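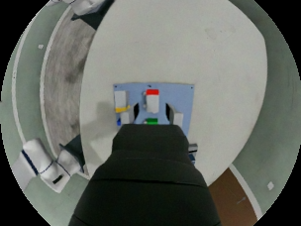
Figure 4. Bench view in the simulator: gripper over the round table, with the light blue base panel and blocks ahead of the fingers.

Section 4. Preparing the Bench Task and Handing Over Work

4.1 Purpose of this section

This section applies to staff at the Hullamberg site who formerly placed blocks on base panels by hand and who now supervise the Varka cell. It covers the simulated bench check, the first supervised run and the changes to shift duties that took effect in June. It should be read together with Section 3 (Access and Keys).

The simulated bench check is completed before the physical cell is released for the shift. The operator remains responsible for that release. The Ogola software will not release the cell on its own authority.

4.2 Before you begin

Confirm that you hold a current cell operator sign-off. Staff who have not completed the two-part training may observe but may not carry out steps 5 to 9.

Have the job sheet for the panel at hand. Job sheets are kept in the grey binder at the Grurnus desk and are no longer posted at individual benches.

4.3 Simulated bench check

1. Log in to Ogola with your own staff number. Shared log-ins were withdrawn when the cell was commissioned.

2. Open task 369 and select Bench View. The view is curved like that of a wide lens, and straight edges will appear bent. Do not attempt to correct this in the display settings.

3. Compare the base panel with the job sheet. Check the colour and place of each block, including the white block with the red top, which stands between the fingers at the centre of the panel in Figure 4. The short green block is partly hidden by the gripper in this view; switch to Side View to check it.

4. Confirm that the two fingers stand apart and that neither overlaps a block in Side View.

Note: Shadows on the table and mat are produced by the simulator's lighting. They are not obstacles and need not be reported.

5. Select Run Check. The check takes roughly 17 minutes. You may attend to other duties during this time but must remain within the production area.

6. Read the result. If any item is marked amber, open it and record your decision in the comment field. A blank comment field will prevent release.

Caution: Do not repeat a failed check more than 2 times. After the second failure, place the task on hold and notify the shift lead. Repeated checks overwrite the earlier records needed to find the fault.

4.4 First supervised run

7. Walk to the physical cell and inspect the table, the panel and the floor inside the guard. Remove tools, gloves and loose packaging.

8. Close the guard, announce the start and turn the key to Supervised. The arm moves at reduced speed in this mode.

9. Watch one full panel from start to finish. Keep one hand free for the stop button. When the panel is complete, compare it with the job sheet and initial the sheet.

Caution: Never reach past the guard to straighten a block, even if the arm appears to be at rest. Press stop, remove the key and carry it with you.

4.5 Changes to shift duties

Hand placement of blocks is no longer a standing duty at any bench assigned to the cell. The 23 positions affected have been reclassified as cell operator positions at the same or a higher pay step. No operator is required to supervise more than one cell at a time.

Each operator will rotate off the cell after half a shift. Watching a machine is tiring in a different way from hand work, and the rotation is not to be traded away to cover an absence. Where cover cannot be found, the cell is to be stopped.

Hand work continues for samples, repairs and short orders. Operators who wish to keep up their hand skills may ask the shift lead for bench time, and such requests should be met within the same roster period.

Output figures from the cell are reported by cell and by shift. They are not linked to staff numbers and must not be used in individual performance reviews. The log-in record in step 1 is kept for safety and training purposes only.

4.6 Handover

At the end of your turn, return the key to Off, save the Ogola record and tell the incoming operator about any amber items still open. A verbal handover is required in addition to the written record. The incoming operator repeats steps 7 to 9 before leaving Supervised mode.

Questions about duties or rosters should be directed to the shift lead. Faults in the cell are reported through the form in Appendix B.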